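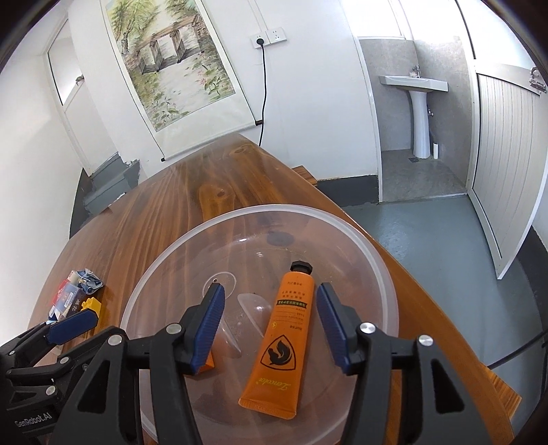
Ticket 405
Subject: Order confirmation emails arriving twice, second copy has wrong shipping total
Opened by: Teresa Corrigan
Store: Jirnirlow (web shop, skin care and gifts)
Priority: Normal
Status: Closed

Original report
Customers are getting two confirmation emails for one order. The first is right. The second comes a few minutes later and shows shipping as 0.00, so the total at the bottom doesn't match what was charged. It started in April after the Ornar plugin updated to version 12. I have had complaints from people who think they were overcharged. Card payments are fine on the bank side — one charge per order, correct amount. Screenshots of both emails are attached to my first message.

Reply, support, 9:40 a.m.
Thanks for the screenshots. The two emails come from different templates. The first has your store footer and the second has the plain default footer, so something besides the shop is sending the second one. Please go to Settings, then Notifications, and tell us what is listed under "Order placed."

Reply, Teresa Corrigan, 10:15 a.m.
Two entries under Order placed. One is "Store default" and one is "Flallska sync." I did not add the second one. Flallska is the inventory tool we use for the stockroom and it has never sent mail to customers before.

Reply, support, 10:50 a.m.
The Flallska connector registers itself as a sender when the plugin is updated. Turn off the "Flallska sync" entry, leave the store default on, and place a test order with the manual payment method. Don't delete the entry, only switch it off. Deleting it also removes the stock link.

Reply, Teresa Corrigan, 11:30 a.m.
Switched it off. Test order gave me one email with the correct shipping. I placed another from my phone, logged out, and got two again. Same zero shipping on the second.

Reply, support, 1:05 p.m.
We can see both test orders. Guest checkout uses a separate notification list, and the connector is on that one too. It is under Settings, Checkout, Guest accounts, at the bottom of the page. Turn it off there as well. After that, clear the mail queue. Anything already waiting will still go out with the old settings.

Reply, Teresa Corrigan, 1:45 p.m.
Found it. The queue had 20 messages in it, all to guest customers. I cleared them after checking that each one had already gotten the first email. Three more guest tests, one email each, shipping correct. Stock counts still went down by one each time, so the link is working.

One more thing — our accountant at McGrath imports the confirmations from a shared mailbox. Will the bad copies have changed anything in the order records?

Reply, support, 2:20 p.m.
No. The zero is only in the email. The connector doesn't read the shipping line, so its template prints an empty value. Order records and the export file have the correct totals. If McGrath imports from the mailbox, they should remove the April messages with the plain footer and run the import again, or use the export file for that month.

Reply, Teresa Corrigan, 3:10 p.m.
Passed that on. They will use the export. OK to close.

Resolution
Duplicate sender added by connector during plugin update. Disabled in both the main and guest notification lists, mail queue cleared. Check both lists again after the next Ornar update.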